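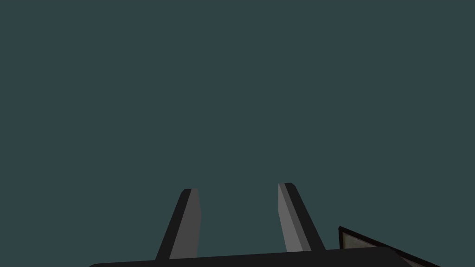

## 4. Changing over a bench to shared working

This section is for shift leads and packers at the Cumstead site. It covers the first shift on which a bench runs with the Plullano gripper arm. Mechanical fitting is covered in section 3 and must be signed off before you start.

### 4.1 What changes at the bench

The arm takes over lifting cartons from the infeed and placing them on the scale. Packers keep checking, labelling and sealing. One person looks after two benches, so the walk between them has to stay clear at all times.

Bench staff no longer fill in the paper tally. The count is taken from the scale and shown on the shift lead's screen. Damaged goods are still written up by hand on the yellow sheet.

### 4.2 Before the shift: rehearsal in the simulator

Every new carton size is run in the simulator before it is run on the bench. Packers who will work at the bench should be present. They know which cartons bulge or arrive badly taped, and the program can be altered at this stage without stopping the line.

1. Log in at the Bittencourt terminal with your own badge.
2. Choose **Bench**, then **Rehearse**.
3. Enter the carton width in millimetres. The widest carton allowed is 285.
4. Select the wrist view and check that both fingers are visible and the gap between them is clear.
5. Press **Run** and watch the full cycle.
6. Repeat until you have 15 clean cycles in a row. If a cycle fails, the counter goes back to zero.
7. Ask the packers present whether the pace suits them. Set **Pace** to the slower of the answers given.
8. Save under the bench number and your initials.

**Note:** The simulator draws the fingers with flat sides and plain colours. Do not use it to judge wear on the real finger pads. Inspect those by hand, with the arm locked off.

### 4.3 Starting the bench

1. Check that the floor markings are clear.
2. Unlock the arm with the key from the lead's cabinet.
3. Load the saved program and read the carton size aloud to the packer.
4. Wait for the packer to confirm.
5. Press **Start**. The first 11 cartons run at reduced speed.

**CAUTION:** Do not reach between the fingers to free a carton. Press the red stop, wait for the amber lamp, then lift the carton out from the side.

**CAUTION:** A packer may stop the arm at any time and does not have to give a reason. Stops are not counted against the person or the bench.

### 4.4 Breaks and rotation

Packers change benches every 3 hours. Tending the arm involves less lifting but more standing and watching, and staff at Bendadcombe asked for the shorter turn after their own changeover in February. Stools are provided and may be used while the arm is running.

Requests to move to or from a shared bench go to Adoración Esteban, in writing or in person.

Section issued 01/12/2020. Replaces the loose sheet kept at the terminal.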